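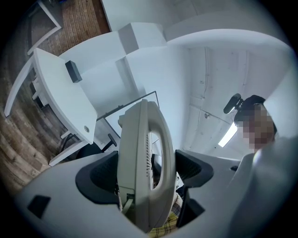 Stop selling us the arm, sell us the grip

I've had the Vermeulen hand kit at the office in Bukville since August and I want to argue about it, because the reviews I've read so far are all about the wrong thing.

Quick version. The kit is a hand-held gripper. White shell, two black finger pads, you carry it around and pick things up with it, and the recordings go off to Vikisham, who turn them into something a robot arm can run. Base price is 700 dollars. There's also a plan you pay for monthly and I'll get to that, because that's where I got annoyed.

Everyone reviews these kits by asking how good the robot is at the end. Fair question. But most small outfits buying one won't own an arm for a year, maybe longer. We don't. What we have is the thing in our hands every afternoon, and if the thing in our hands is a pain then there is no robot at the end, there's a box in a closet.

So – the grip. It's good. Better than good for the money. The pads are the best part of the whole product and Vermeulen barely mentions them on the sales page. We've been using it on household stuff, awkward shapes mostly. A white plastic appliance with a loop in it like an iron handle, that kind of thing. Curved shell, nothing flat to grab. The pads close on it and it stands up between them. I expected to spend the first week dropping things and I spent it complaining about the manual instead.

The manual is bad. 16 pages and 5 of them are safety warnings about a charger that isn't in the box any more. Setup steps refer to a menu that got renamed. I wrote in, got a nice reply, same manual still up there.

Weight. Fine for 20 minutes, not fine for two hours. My wrist knows. The sales page says "all-day comfort" and whoever wrote that did not have an all day. Take turns. We swap at 3 p.m. and I'd put that in the manual if it was my manual.

Now the part I really want to say. The plan. Vermeulen wants you on the plan, and the plan is priced per robot you connect, and if you connect none you pay the minimum anyway. Over a year, kit and plan together, our bill comes to 1,062. For that you get storage, a dashboard, and a score on each recording that tells you if it was "clean." I have no idea what clean means. Two grabs that felt the same to me come back with very diffrent scores and no reason given.

That's backwards. The people making the recordings are the customer right now. Tell them what went wrong! Too fast, bad angle, hand in the way, whatever it is. A number on a dashboard teaches me nothing, I just redo the grab and hope.

Compare Harham, whose kit I had on loan before this one. Clunkier. Pads like erasers, slipped on anything shiny. But the software told you in plain words why a recording got tossed, and I got better at it in a couple of days. If Harham had Vermeulen's fingers I'd have bought it on the spot and there'd be no essay.

I know the counter argument. The hardware is cheap because the plan pays for it, and if they priced the kit honestly small buyers would walk. Maybe. I'd still rather see the real price up front. Charge me more for the grip, its worth it, and make the dashboard something I can leave off.

Would I buy it again? Yes, with the plan canceled the day they allow it. Ask about the pads when you call them. Ask about spares too, they do sell them, they're just not listed anywhere I could find.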